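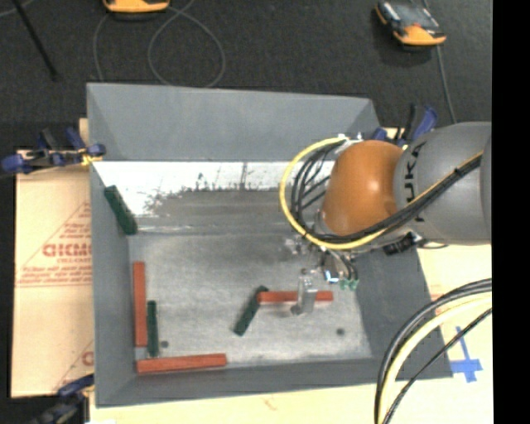
Cledach test day, follow-up
5 June 2019

Gearbox out of the Cilano car this morning. Second-gear dogs are rounded on the drive side, third is fine. Ordered a new pair from Vlachopoulos, should be here before Jostdale. Soon-im Yook wants the old ones kept for comparison with the set we took out in March, so they are bagged and on the top shelf.

Front left upright: play in the bearing, almost 2 mm at the rim. Replaced bearing and seals. Torqued the hub nut and paint-marked it.

Ran through the logger data after lunch. Oil pressure dips on lap 19 at the long right-hander, and nowhere else. Fuel was low by then but I can't see how that connects. More likely surge — the sump baffle has a bent flap. Straightened it and refitted with new rivets.

Rear ride height still at the Cledach setting. Leave it until the tyres are on.

To do:
Bleed rear brakes
Check the spare alternator belt for length
Ask Soon-im about the softer rear bar, she had it last
Oil sample to post, label is on the bottle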